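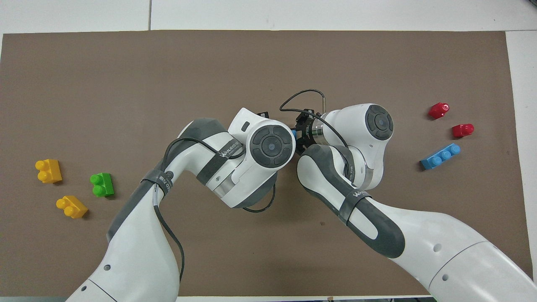
Block sorting, part two. Quick one today, I have bread in the oven and 17 minutes on the timer.

So the big tub. If you read the January post you know I was given a big tub of mixed-up building blocks, the chunky kind for little hands, and that I said I'd have them sorted "by the weekend." Ha. It's still going. It's a 200 block tub, says the lid, and the lid is lying because there are bits of at least two other sets in there plus a plastic carrot.

Anyway. I have a system now.

First thing, get a mat. I was doing this straight on the white table and it was driving me nuts, every block skating off when you so much as breathed near it. Also the noise!! Plastic on a hard table at nine at night, while somebody's trying to sleep upstairs. Brown mat, big one, problem mostly gone. And the colors show up so much better on brown. Yellow on a white table is just glare.

Second thing, small handfuls. I used to tip the whole tub out because it feels like progress. It's a mountain and then you have to eat dinner next to the mountain. Now a few blocks come out, they get split up, they go in a box, next few. Boring. Works.

Third, colors before sizes. Maribel Cáceres (she has the little playgroup on the corner, she gave me the tub in the first place) told me to do it by number of studs, because that's how the kids ask for them. "A two one. A long one." Tried it for an evening. My eyes don't work that way. I see red, I grab red. Studs come second, once I've got one color in front of me, and then it goes fast.

Where I've ended up is warm on one side, cool on the other, except it never stays that way, does it. Reds end up next to the blues and the yellows next to the greens and I've stopped fighting it. Yellow and green left, red and blue right. That's the rule of the house now. Four boxes at the end, two for each side. I used the Stakano ones with the flat lids that I got for the pantry and then never used in the pantry.

The two-stud yellows, by the way, are everywhere. I thought I was done with yellow twice. Found one in my slipper. The long blues with three studs are my favorites, no reason, they just feel good in the hand, and they make a decent wall if you lay them end to end. Not that I've been building walls. (I built one wall.)

Oh and washing. People asked in the comments last time. I do a color at a time in a mesh bag, the kind for socks, in a sink of warm water with dish soap, swish, leave it, swish again. Rinse. Then onto a towel studs UP for the first hour and studs down after, so the water runs out of the hollow part. Do not skip the flipping over. I skipped it with the first batch of greens and closed the lid on them and when I opened the box again, the smell. Had to do the lot over. An old toothbrush for between the studs if there's jam. There is always jam.

Don't put them in the dishwasher. I know some people do. Tudur Lloyd wrote to say he's done his on the top rack for years and they come out fine, so maybe it's my machine, but mine runs hot and I lost 8 of them to it. Not melted exactly, just a bit bowed so they rock when you put them down and nothing will click on top. They're in the reject cup now.

The reject cup! That's new. A mug with a broken handle, anything cracked or chewed or bowed goes in, and so does anything from another set that I can't place. The carrot lives there. I was going to throw it all out but Milagros Carhuamaca said keep the odd ones for paint stamping, dip the stud end and you get perfect circles, and the kids don't care if the thing's bent. So that's what's happening to those.

What's left: reds are done, washed, boxed. Blues done but not washed. Green about half way. Yellow, don't ask.

I also need labels. I've been writing on masking tape and it's falling off already, the lids are too slick. Somebody reccomended the Kusell paint pens so I might try one on the side of the box instead of the lid. If you've used them tell me if they rub off, I'm not buying a set to find out.

And then it all goes back to Maribel's, and I get my table back, and I swear I'm not saying yes to another tub. Except she mentioned there's a second one. Animals. Mostly farm, she thinks. That might explain the carrot.

Timer's going. Bread post is next, I changed the flour and teh crust has gone a completely different color, will get the recipe typed up for those of you who wanted it. Same dough as before, 400 grams flour, just a longer rise.

Ok going, it's beeping at me.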